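Prarkedeck Handbook > Setting Up > Section 6: Reach Faults and the Fridge Corner

I wrote this section after a bad afternoon in May, so forgive me if it sounds a bit like a telling-off. I was the one who needed telling off! The humanoid stopped dead with its arm out over the table, the screen said REACH HOLD, and I did what you should never do, which was clear the fault and press Resume. The arm carried straight on with its old move and caught the bottle with its forearm on the way. No harm done apart from a sticky floor, but it could easily have been my wrist.

Before you start

1. Put the stop button where you can get at it without leaning past the robot. I keep mine on my side of the table.
2. Stand the bottle close to the table's end and screw the cap down properly (I now check it twice).
3. Set the reach limit to 600. It ships at 800, and with a fridge next to the table that's too much arm.

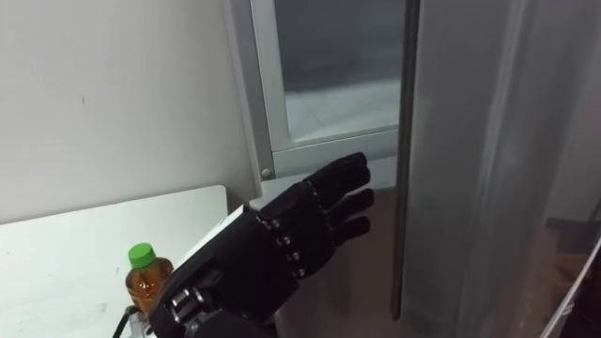
Can I just press Resume after a reach fault?
Only once you've sent the arm home. Resume picks up the stored move from wherever it was interrupted, so if anything has shifted in the meantime the robot won't know.

Clearing fault 2038 (REACH HOLD)

4. Press stop. The message will stay on the screen and that's fine, leave it there.
5. Wait for the joint light to go steady. It takes ages when you're watching it.
6. Look at where the hand is and where the bottle is, and go round to the other side if you can't see both. Jamila Bepari taught me to say it out loud ("hand past bottle", "bottle under wrist") and I felt daft for a day or so and now I do it every time.
7. Don't pull the bottle out from under a held arm. The motors are still holding position and they can let go. 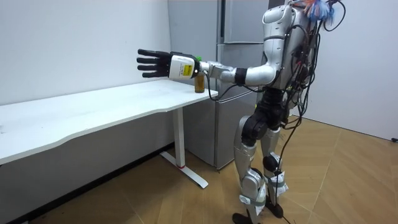
8. Open the Moves page and choose Discard. If Discard is greyed out, you've skipped step 4.
9. Choose Home, speed 50, and keep your hand on the stop button until the arm is down by the robot's side.

CAUTION: Keep out of the space between the robot and the table's end while it homes. The elbow swings wider than you'd think, and it doesn't care that you're only nipping in for a second.

NOTE: If 2038 comes back straight away, it's usually the cable bundle tugging at the shoulder. Check there's slack with the arm right out. Sebastião Godoy and I spent a whole morning changing settings before we thought of looking at the cables.

Trying the grip again

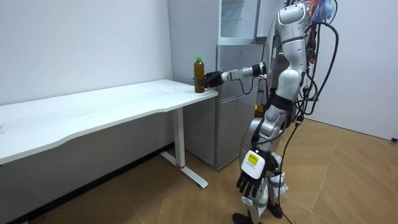
10. Run the grip test with one arm only and leave the other switched to Rest. The thing to check is the height of the fingers. You want them closed round the middle of the bottle, over the label band, with the green cap clear above them and the spare arm hanging straight down. If they've closed on the neck instead, stop and redo the table height, then start again from step 2.
11. Hold the grip before you ask for a lift. I count slowly to ten.
12. Write the fault in the log even if it cleared first time. Mine just says "2038, my fault, mopped".

Section 7 deals with faults in the legs and feet.

Reader comments

Sumaiya Siriwardena: Discard was greyed out for me even after pressing stop. Had to leave the Moves page and come back in. Could that go in step 8?

Tahsin Paul: Same here, it's the page not refreshing. We're still on the older Perkbridge controller if that matters.

Abla Hattar: 600 was too short for our table, it faulted before it got to the bottle. We moved the robot closer and left the limit alone. Please don't put it back up to 800!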